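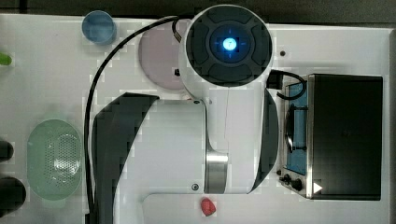

1/4 Greenhouse workers in Zirkau still cannot go home. The flight planned for March 5, 2022 was canceled, and 80 people wait with packed bags.

2/4 Their employer, Grusora, says the contracts ended in December. So there are no wages now, only the beds.
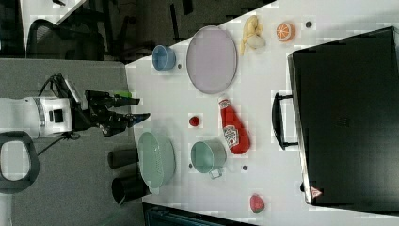 I asked who pays for the food. The town gives 2 meals a day – the rest they buy from savings.

3/4 Some visas end this month. The office told me an extension is possible, but the form is long.
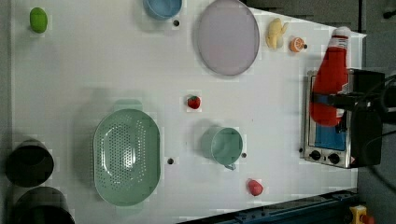 4/4 A new flight date is not announced. I will write again when I hear.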